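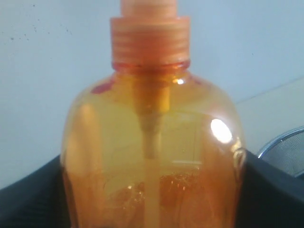

Rhiannon Samuel wants to know how many examples is enough, and whether the dull ones count.

We're teaching an arm to pick up washing-up things, one at a time, by steering it ourselves and saving each go. I have 300 goes at the pump bottle. My colleague at Prurnham says 300 good ones beat any number of sloppy ones, then saves every sloppy one he does. Do I bin the goes where I dithered? And should I be moving the bottle between goes, or is that asking for trouble?

Roald Holmgren

Move the bottle. If it stands in the same spot every time, you've taught the arm a spot. Shift it a hand's width, turn it, put the colander in the way.

Dithering: keep it if you got there in the end. A fumble followed by a recovery is worth having, as the arm is going to fumble too and would like to know what comes next. Bin the ones where you stopped to answer the phone. I lost most of a March to those.

fikell_dan

more data 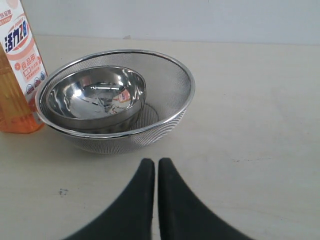 Rhiannon asks, in a follow-up, whether a go should start with the fingers already near the thing or from the rest position.

Roald Holmgren

Mix them. Ours all began from rest, and the arm was lovely until it found itself anywhere else, when it behaved like a guest who has walked into the wrong wedding. We added 20 odd starts per object and it calmed down. Write down which is which while you still remember. Our notes for the first 400 say "bottle, fine" and I have no idea what I meant.

esposito_k

Agree on the notes. Disagree on turning the bottle, we never bothered and ours works. Mostly on bottles facing forwards.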